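A short thread about timestamps, which I promised myself I'd never write.

Our planner (we call it Blomqvist, long story, bad pub) has been refusing perfectly good two-arm motions since February. Its stated reason was always the same: self-collision predicted, aborting. Very polite about it.

2/ The two arms plan separately and swap their joint states over a message bus. Each one treats the other as a moving obstacle. Lovely design. I drew it on a whiteboard and everybody nodded, which should have worried me.

3/ Close work at the bench is where it goes to pieces. Fingertips over fingertips, a green ring underneath, and very little room for anybody's arithmetic to be wrong.

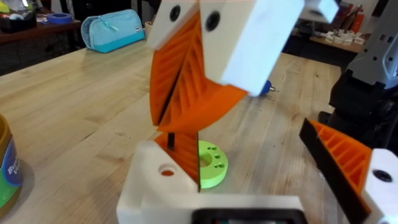 Two grippers, one green ring, opinions differ on the clearance.

4/ Spent a whole afternoon padding and unpadding the collision meshes. Made the fingers fatter. Made the fingers thinner. Compliant fingers have no honest shape anyway, so you pick a convex hull and apologise to it. The abort rate didn't budge.

5/ Harish Thakur looked at the log over my shoulder for the time it takes to eat a biscuit and asked why one arm's state was always older than the other's. I said it wasn't. He scrolled. It was.

6/ One driver stamps a message when the encoder is read. The other stamps it when the message gets published, behind a queue with a depth of 5. Both fields are called "stamp". Both are documented as "time of message". Cheers.
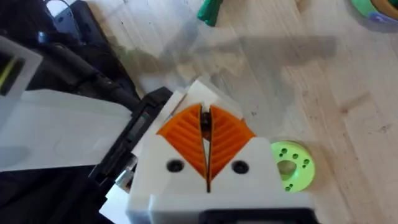
7/ So the planner was lining up a fresh arm with a stale one and calling the result the present. Standing still, no drama. Moving slowly, mostly fine. Moving at a speed anybody would want to watch, it saw collisions with a limb that had already left.

8/ The fix is 2 lines. Stamp at the read, drop the queue to one. The test that proves the fix is 500 lines and flaky, so you can guess which one is still in review.

9/ Replayed 2,594 logged plans against the corrected stamps overnight. Nearly all the phantom aborts are gone. A handful remain, and I've looked at those, and they're real. Sorry, Blomqvist.

10/ Still to do: rename the field, so the next poor sod has a chance. Current favourite is "stamp_at_read". Harish wants "stamp_but_truthful" and has opened a pull request.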